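What is a celebrity couple's "joint statement"?

When two famous people get married, have a baby or split up, they often tell everyone at the same time, in the same words. It's called a joint statement, and there's a lot going on inside those few little lines!

Take the singer Mirela Damasceno and the actor Struan Forsyth, who met while making the film Drundberg. Last December they told the world they were engaged. Their message was just 59 words long!
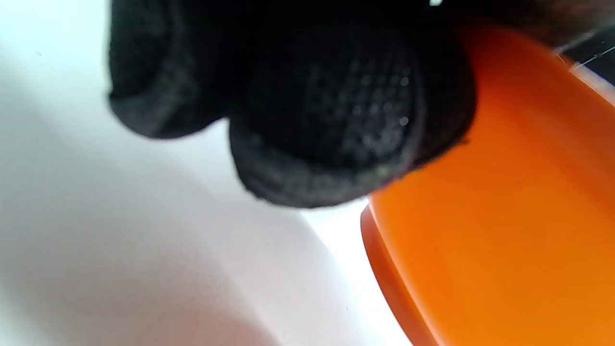

So who writes it? Sometimes the couple do, but often they have help from a publicist. A publicist is a person whose job is to look after what a star says in public (and what they don't say). Mirela and Struan's went through five versions before they were both happy.

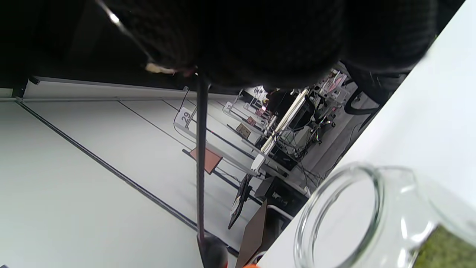

Next comes the clever bit: timing. If one magazine finds out early, it might print the story first, and the surprise is gone. So both stars press "post" at the very same moment. Fans of Mirela's album Zaltenari had left 294 comments before she'd even put her phone down!

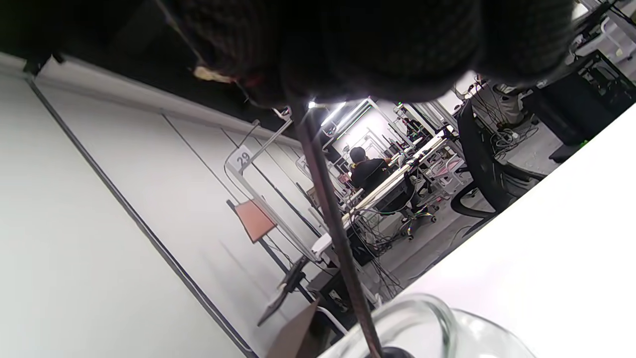 You'll often spot the words "we ask for privacy". Privacy means being left alone for a bit. Famous people need that too, so it's kind to listen when they ask.

Word to remember: publicist (say it "PUB-liss-ist").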